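Module Carby - Séance 4 : enregistrer des démonstrations par téléopération

On travaille en binôme sur le poste Tirkau. Une personne tient les deux bras maîtres, l'autre lance et arrête l'enregistrement. Un épisode dure 15 secondes au plus.

Avant de saisir une brique, ouvrir la pince en grand et l'aligner sur les côtés parallèles. La vue du poignet sert à cet alignement. 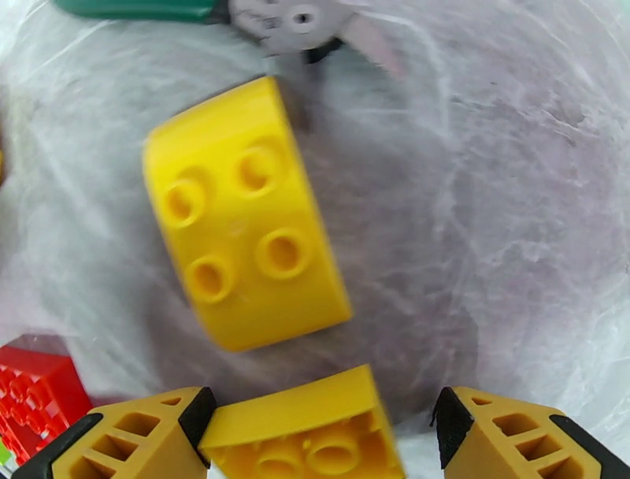 Fermer lentement, puis marquer un court arrêt avant de lever. Les gestes brusques se retrouvent tels quels dans les données - et donc dans la politique apprise.

Entre deux épisodes, ramener les bras en position de repos et laisser le décor fixe à sa place.

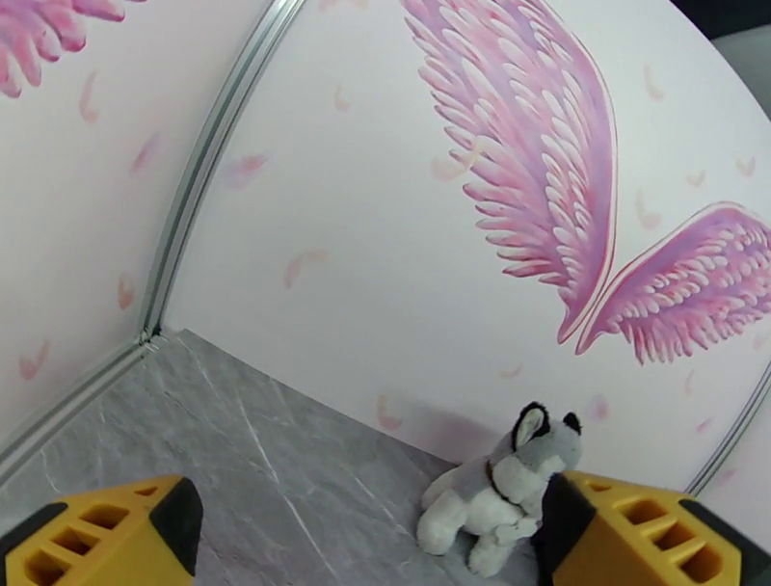
Fig. 2 - Vue du poignet : peluche contre la paroi, entre les doigts de la pince.

La tâche de tri consiste à ranger les briques dans les bacs du fond. La couleur du bac n'est pas toujours celle des briques : jaune dans le noir, rouge dans le jaune, vert dans le vert.
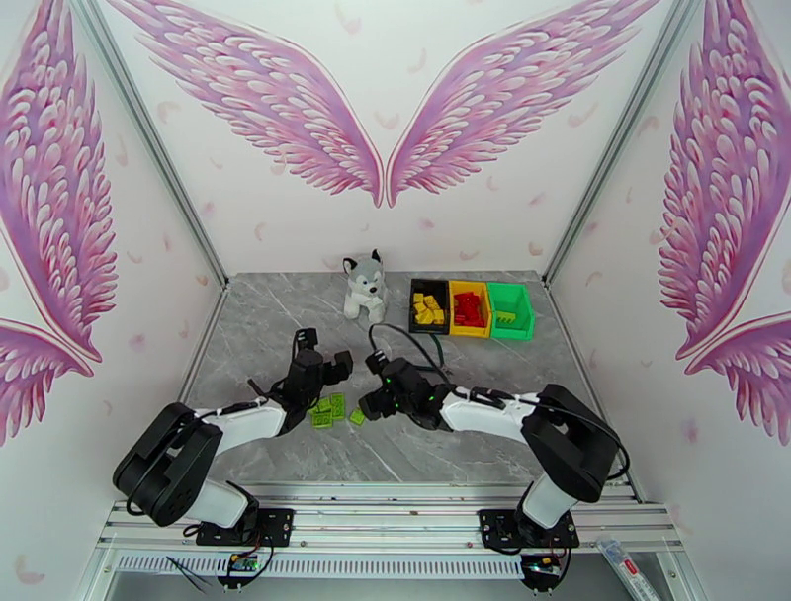 Chaque bras prend les briques de son côté. Si les deux pinces se gênent, celle de gauche recule. Un épisode avec collision est supprimé, sans retouche.

Varier la position de départ des briques à chaque reprise. Objectif pour le groupe : 300 épisodes valides, à déposer dans le dossier Coelho avant la fin d'octobre.

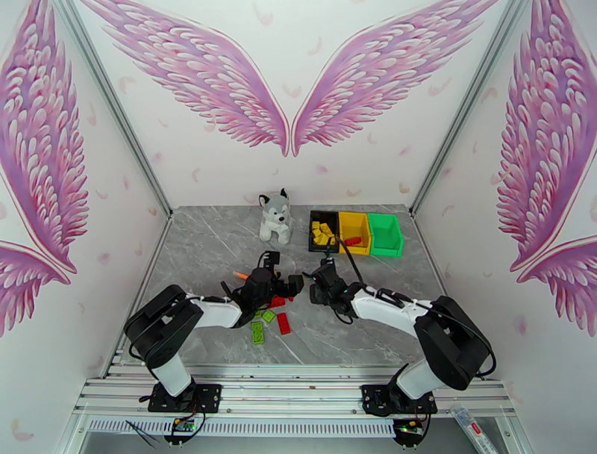
Faut-il garder un épisode où la brique a été lâchée puis reprise ?
On le garde si la reprise est nette et si la brique finit dans le bon bac. Il est alors noté « reprise » dans le journal.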